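Two arms at the packing table
Sistton fruit hall, Silby

We started with the two arms in May. Before that, all the gift baskets and small trays in our hall were packed by hand, and the same people still work here. I wanted to make a page about how their day looks now.

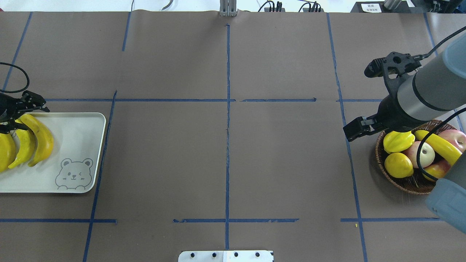

Ronja Hellström packed baskets for 10 years and now she teaches the arms and checks what they do. Her wrists are better, she says, but she misses to talk with the others across the table. It was her idea to divide the brown paper with blue tape, so new colleagues learn quickly which side is for the tray with bananas and which is for the mixed basket. The star fruit is still the difficult one — she prefers to place it herself.

Helge Engebretsen was afraid for his job in the beginning. Now he plans the orders, 807 last month, and goes home at 3. He would like more training, and I think he is right.

Text: Ivar Lie, 2018-10-14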